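Erkham wrist camera and finger kit, fitted to a Dzene tabletop arm

The Erkham kit is sold as a replacement front end for small tabletop arms. It consists of a wrist camera on an angled bracket, a pair of black fingers, a flange adapter, a cable loom and a calibration card. It has been in use on one cell since October. The cell picks small household items from a wooden work surface and places them in plastic baskets. The review covers fitting, camera setup, finger alignment and upkeep. It does not cover pick rates, as these depend more on the planner than on the hardware.

What it replaces

The arm is a Dzene, supplied with a narrow parallel gripper and no camera. The earlier arrangement used a fixed overhead camera on a post. That gave a stable picture and was simple to calibrate, but the arm blocked its own target on every approach, and any knock to the post meant starting again. Moving the camera to the wrist solves the first problem and removes the second. It introduces others, described below.

Fitting

The flange adapter seats on the Dzene wrist with 5 screws. The fifth is a locating screw and has to go in first. The printed sheet shows it going in last, with the result that the adapter settles a little off its true position and every later adjustment carries the error. If the kit has already been fitted in the printed order, slacken everything, seat the locating screw, and retighten the others diagonally.

The bracket then slides onto the adapter and clamps. Clamping force is adequate. There is no index mark for the bracket angle, so a line was scribed across the joint once the angle was settled. Anyone who expects to remove the bracket for cleaning should do the same before the first removal.

The supply is 24 V through the arm's accessory connector. The camera takes its own regulated feed from a small board inside the wrist cover. The board gets warm and the cover has no vents. No faults so far, but the cover has been left unclipped on one side and will stay that way until Erkham revises it.

The loom is the weakest part of the package. It is long enough for the full range of the last joint only if it leaves the wrist on the side away from the motor housing, and the moulded strain relief pushes it the other way. We cut the strain relief off and replaced it with a length of spiral wrap and a saddle clamp. Allow an afternoon.

Camera angle and framing

Erkham recommends setting the bracket so that both fingertips sit low in the image with the work area between and beyond them. The advice is sound. With the fingers out of view there is no visual check on their position, and a bent or slipped finger can go unnoticed for a long time. With too much finger in view, too little of the surface is left.

The focus ring is set for the work surface, and anything as close as the fingers goes soft at the same setting. For checking gross alignment this is acceptable. For inspecting pad wear it is useless, and the pads need to be looked at by eye.

Lighting and surface

Most of the setup time went here. The cell has a grained wooden surface with some sheen, a pale wall at the back and a tan panel closing off the right-hand end. Each of these matters more to a camera on the wrist than it did to the one on the post, as the angle of view changes with every move.

Three conditions should be checked before any automatic exposure is trusted: the surface reflecting a light source into the lens, the arm shading the point it is about to pick from, and the pale wall entering the upper part of the view. The exposure routine in the Fara driver meters the whole image by default. It should be changed to a region low in the view, between the fingertips. The setting is under the sensor page, not the exposure page, and does not survive a driver update.

Baskets also need some thought. A perforated wall breaks up into a field of small bright and dark shapes, and the Fara edge detector finds a great many edges in it. We mask each basket wall in software and locate the basket by its rim. The translucent type is the harder of the two to handle. Its walls pick up whatever light is going and its outline shifts with the exposure. The black type gives a firmer outline, though light through the lattice can be strong enough to upset the metering when the basket is near the edge of the view.

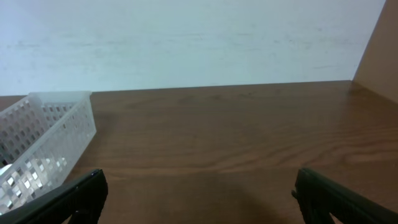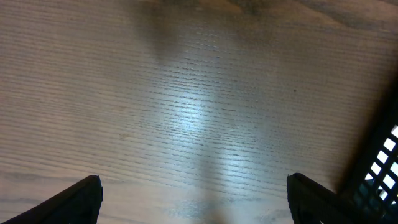
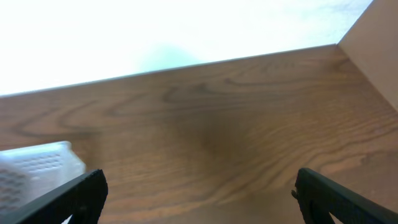 Wrist views with the jaws open. The streak of glare is worst in the second, and the back of the cell has gone to near white in the third.

Branislav Doležal writes that he would not bother with region metering at all. He runs the same kit on a Dzene with exposure and gain both locked, a diffused lamp over the bench and the blinds shut, and finds the masks hold for weeks without attention. He adds that the Fara region setting is applied only after the first few exposures following a restart, so a cell that picks straight after power-up is working from the default. He suggests a short dwell in the start routine, or a locked exposure and no dwell.

The point about start-up was checked and is correct. A dwell has been added. Locked exposure remains the better choice for a room with no daylight. Our bench gets daylight for most of the day, and a fixed value that suited the morning left the surface too dark by late afternoon. Readers with control of their lighting should follow his method.

Finger alignment

The fingers are matte black with a slightly textured face. The finish is a good choice and throws back little more than a dull highlight along the upper edge. They mount on dovetail carriers and are retained by a grub screw each.

Alignment procedure, as used here:

Open the jaws fully and lower the wrist over a clear part of the surface. Compare the tips left and right in the live view. They should stand at matching heights and lean inward equally. If one sits higher, loosen its grub screw, push the finger fully home on the dovetail, and retighten.

Close the jaws slowly on the 6 mm gauge strip supplied with the kit. The strip should be gripped along the full height of the pads. Contact at the tips only means the carriers are splayed, and the shim under the outer edge of each carrier should be changed for the next size down.

Open again and repeat. The first closing after a shim change is unreliable while the carrier beds in.

Run the hand-eye routine with the calibration card flat on the surface. Tape all of its corners down. The card supplied has a slight curl, and on a glossy top it will slide if a finger brushes it. The routine moves the arm through a series of poses and rejects any in which the card pattern is spoiled by glare. Where too many are rejected it stops with a message that refers only to insufficient data. The cure is to move the card out of the reflection. Rerunning it in the same place will give the same message.

Do not calibrate on a surface with strong grain running right up to the card edge. Place a plain sheet of paper underneath, larger than the card on every side. This was found by trial and made more difference than any change to the poses.

Maintenance

Pads are wiped with isopropyl on a lint-free cloth at the start of each shift and inspected at the same time. The lens is cleaned with a blower first and a cloth only if necessary. Specks on the work surface are worth removing as well. The detector has on occasion proposed a pick on a small dark mark, and the arm will carry it out.

After 3 months one pad had begun to lift at its lower edge. The adhesive supplied with the spares did not hold on the second attempt. Skadent makes a thin double-sided film for instrument pads that has held so far, applied after light abrasion of both faces. Spare pads are sold only as part of a complete finger set, an expensive way to replace a piece of rubber, and the supplier could offer no other part number.

The bracket clamp should be checked against the scribed line weekly. It has moved once, after a collision with the rim of a basket. The shift was too small to see on the bracket without the line, yet was enough to put picks off to one side. Recalibration cured it. A stop has since been added in the planner to keep the wrist above rim height unless it is directly over the open surface.

Documentation

The printed sheet is a single fold with small diagrams, one of them wrong as noted. The downloadable manual is better, with a full wiring table and torque values, but it describes an earlier bracket with a different clamp. Technical support replied to both of our queries and confirmed the screw order.

Assessment

The camera and fingers are well made, and the viewing geometry is right for bench work of this type. The loom, the unvented cover and the pad supply are below the standard of the rest. A workshop comfortable with shims and a soldering iron will get good service from it. A site that expects to bolt the kit on and run should wait for the revised loom, or budget a day for setup and a second for lighting.

Fitted to: Dzene tabletop arm, standard wrist. Driver: Fara, sensor region set manually. Supplied by Erkham, purchased at list price.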